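9/16/20

So I finally gave in and did a real cleanup of the bedroom end of the big room. I've been putting it off since July, when I moved the bed over to this side and swore I'd keep it nice (ha!). Jade Ackroyd calls it my "ten things a day" problem, meaning I pick up ten things and then go make coffee.

My rule this time was trash first and everything else later. No folding, no dusting, no sitting down to sort old mail. Just walk the carpet, grab whatever is obviously garbage, and get it in the bin. Soda cans are my big weakness, and tissues come second, and then there's all the cardboard from ordering stuff online. 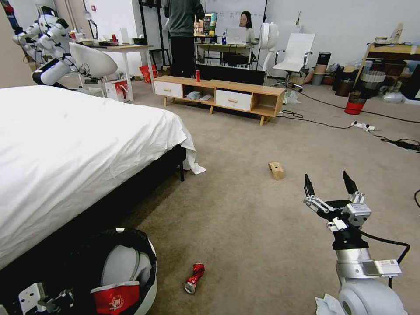
I set a timer for 14 minutes, which felt silly, but I do work faster with something ticking at me. Beige carpet shows everything, by the way. If you're picking a color and you have any say in it, go darker! Ratih has a charcoal rug over in Dikden and I swear it looks clean for weeks.

The bed is next. I can never get a plain white sheet to stay put at the foot end, no matter how far I shove it under the mattress. Zsófia says to try those elastic clip things, so I ordered a pack of 8 and we'll see. Then it's the drawers in the TV stand, and I'm a little scared of those. Pretty sure that's where all my chargers went.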